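Elcombe Shelf Cell – Safe Use and Acceptance

The Elcombe cell from Ronen is supplied for handling packaged retail goods at shelves and pegboard displays. Each unit ships with a printed rule sheet, which must stay with the cell during use. Operators complete eight practice tasks before working alone.
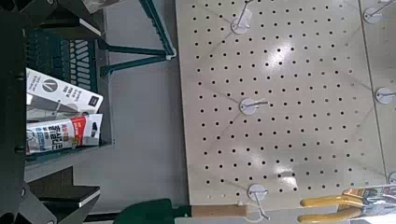
Speed near open shelving is limited to 75 millimeters per second. Display hooks are to be entered in the cell map before the first run – including hooks that hold no stock. Any change to the layout requires a new map and a signed check.

Gripper fasteners are inspected every 105 hours of operation. Replacement rule sheets may be requested from Efthymia Ververidis at the Radodport office, quoting part 158.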